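Old PCs in the Town of Trullton: Where Do They Go?
Final report, Intro to Environmental Studies

Background
We wanted to know what people in Trullton do with computers they don't use anymore. Our guess going in was mostly trash. Wrong, mostly closets.

Survey
117 households answered, paper form, left at the library and the Urrego market in December. 40 said they have at least one dead or unused desktop at home. Main reasons for keeping it: old photos on the drive, don't know where to take it, "might need it someday". A few people wrote that they were scared of someone getting there data. We should of asked about laptops separately, didn't think of it until the forms were printed.

What's inside
Desktops are bulky but come apart pretty easily. Steel case, power supply, board, cables. Processors and memory can be reused if they still work. The boards have small amounts of gold and copper, and older ones can have lead in the solder, so landfill is a bad place for them.

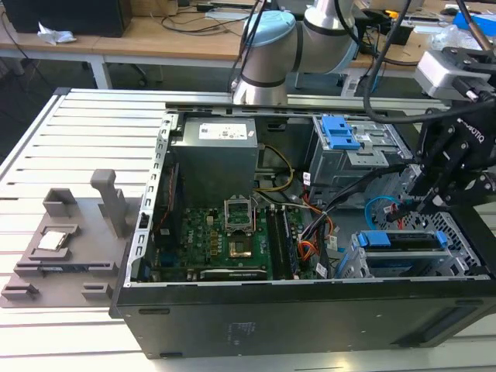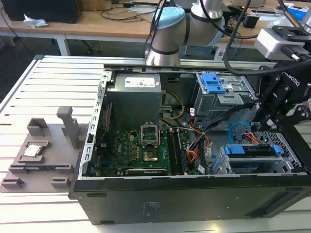
Side panel off, CPU socket open and empty.

Drop-off options
Only 2 places take desktops. Hestenetti Recycling, free, but closes at 3 pm. The Rorkau transfer station charges a fee and you need a resident sticker. Neither one is on the bus line. The county flyer goes to almost 4,000 addresses and doesn't mention either.

What we'd change
Put both places on the flyer, with hours. One evening drop-off a month at the library lot. Also a short sheet on how to take the hard drive out before you drop off the PC, lots of people asked for that one.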